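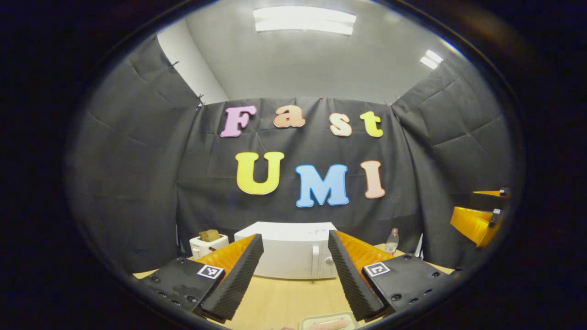 The breakfast table, from the grippers' side. Microwave, toaster, something sausage-shaped on its tray, and FastUMI up on the curtain.

I'd been promising Prasetyo Wuisan I'd come out to the Horley workshop since the winter, and on a Tuesday in May I finally did. It's a shared place, upstairs from a tile store, with the laser cutter in one room and the sewing machines (yes, sewing machines!) in the next. Prasetyo has the small room at the back. He walked me past the printers, handed me a coffee and said, "Don't put that on the table."

The table is the whole point, so fair enough. It's set up like a kitchen counter: a white microwave in the middle, a little toaster with a slice of toast standing in it, a bottle of water off to the other side. Dark curtains hang behind it and along the side walls, held up with little black clips, and the big foam letters are what you look at first. I want some for my garage now, mostly for the colors.

What I'd really come for was the hand-held grippers. I build arms at home, or one arm, slowly, and my fingers have always been the worst part of it. I've tried hard plastic, hard plastic with rubber bands, and some very sad silicone that I poured on my own stove. The ones here are soft orange fingers with rows of thin fins, and there's a strip of ribbed black foam padding alongside. When the ceiling light comes through the orange they glow like cough drops. Each black mounting plate has a square black-and-white marker stuck near the inner edge, and the plates are full of screw holes, way more than I'd ever drill. "You always want to move something," Prasetyo said, and I thought of my own plates, which I've remade 4 times this year for exactly that reason.

I asked if I could have a go and he let me, which was brave of him. My first job was the toast. I squeezed much too hard, the way you do with kitchen tongs, and he told me to close slowly and let the fins wrap themselves around the edge. Second try was better. The sausage I dropped, twice. The microwave door I loved - you hook one finger behind the handle and pull toward yourself, and you find out fast how much of your own wrist you normally use for that.

We spent a good hour after that in the front room talking about materials. He keeps a spiral notebook of every finger he's printed, with the fin thickness and a grade out of 10, and number 308 got a 2 and the single word "noodle." He and his bench neighbor Kostia disagree about foam. Kostia likes it glued straight down, Prasetyo wants to be able to peel it off and swap it, and I got to hear both sides at length while Kostia was trying to solder.

If you want to visit, Horley is open to guests on Tuesday evenings from six. Ring the side bell, the front one belongs to the tile people. Parking is better behind the building. I came home with two rejected fingers in my coat pocket and a list of screws to order, and the arm is back on the kitchen table.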